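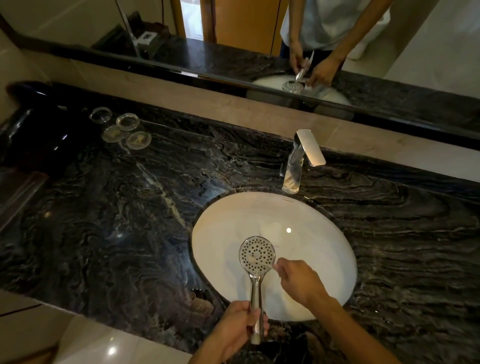
Brorkton has a blues night again, and I've been to every one of them since March. The back room of the Vellholm is long and low, with a bar down one side and a stage you could step on to without lifting your knee very far, and on a good night the sound in there is the best thing within an hour's drive of my front door. Half of the people who go are singers of one kind or another, though most would only admit to singing at home, in the bathroom, into a hairbrush standing in for the microphone they'd never dare pick up in public. By ten o'clock a fair few of them are on stage with a real one.

The house band is called Zemero, and if you haven't heard them yet then I envy you the first time. There are five of them: guitar, bass, drums, harmonica and an organ player who treats the slow numbers as a chance to lean on one chord until the glasses start humming. They play for the first hour by themselves, take a short break, and then open the stage to anybody who has put a name down on the sheet by the door. You tell them the song and the key (or you hum it, and they find the key for you) and away you go.

I've heard some terrible singing at the Vellholm and enjoyed nearly all of it. A blues band that listens can carry almost anyone through twelve bars, and Zemero listen harder than any band I know. If a singer comes in early, the drummer simply moves the beat to where the singer thinks it is. If somebody forgets the second verse, the harmonica slides into the gap and stays there until the words come back. One chap in a waxed jacket lost the thread of "St. James Infirmary" altogether in April and just stood there grinning while the organ went round and round beneath him. He got the biggest cheer of the night, and he was back the next month with the words inked on his wrist.

Now there's a record, and I wasn't sure how I felt about that. Bands like this one so often go into a studio and come out sounding as if they've been ironed. Slow Water at Vallejo is different. They made it in three days at Vallejo, the old seed store by the canal that was turned into a rehearsal space a while back, with everybody playing in one room and the doors shut. You can hear the room all over it. There's a chair creaking before the fourth track, and at the end of the sixth somebody laughs and somebody else shushes them, and I'm so glad they left it in.

It opens with "Coal Yard Shuffle", their set opener for as long as I've been going, and it's taken a notch slower than they play it live. I thought that was a mistake the first time through. By the third play I'd changed my mind — the slower pace lets the bass walk about a bit, and there's a lovely run just before the last verse that always gets lost under the chatter on a Vellholm night. "Two Doors Down" follows, a straight-ahead stomper with the guitar turned up rude and loud, and then comes "Lamp Oil", the best thing they've written.

"Lamp Oil" is a slow blues in a minor key, seven minutes long, and it hardly does anything for the first two. Brushes on the snare, a held note on the organ, the guitar picking out bits of a tune and dropping them again. When the voice does come in it's so close to the microphone that you hear the breath before the word. The song is about waiting up for somebody, and it takes its time in the way that waiting up does. I played it in the car outside my own house and didn't go in until it had finished.

The second half is looser. There are two covers, both old enough to have been played by everybody, and Zemero get away with "Key to the Highway" by handing the whole of the middle to the harmonica. The other, "Nobody's Fault but Mine", I could live without; it's well played but it doesn't go anywhere that a dozen other versions haven't been. Then there's an instrumental called "Towpath", barely two and a half minutes of swinging, cheerful nonsense that sounds as if it was made up on the spot, and a closing gospel number with all five of them singing and at least three of them in tune. It's glorious!

They've pressed 900 copies on vinyl, paid for out of the jar that goes round at the break, and the sleeve is a plain brown card with the name stamped on it by hand. Mine is slightly crooked. It came with a sheet of lyrics folded in four, with a correction in biro where the second line of "Lamp Oil" had been printed wrong. You can buy it from the table beside the stage, or from the record stall in Brorkton's covered market if they've remembered to drop some off.

As for the blues night itself, go early. The seats along the wall fill up before the band have finished setting up, and the sheet by the door is often full by the break. Bring cash for the jar. If you're planning to sing, pick something you know all the way through, tell the band how you want it to end, and don't stand too near the left-hand speaker — it whistles. I've had my name on that sheet and crossed it out again more times than I'd like to say. I've been practising "Trouble in Mind" in the key of G, mostly while waiting for the kettle, and next month I'm going to leave the pen alone.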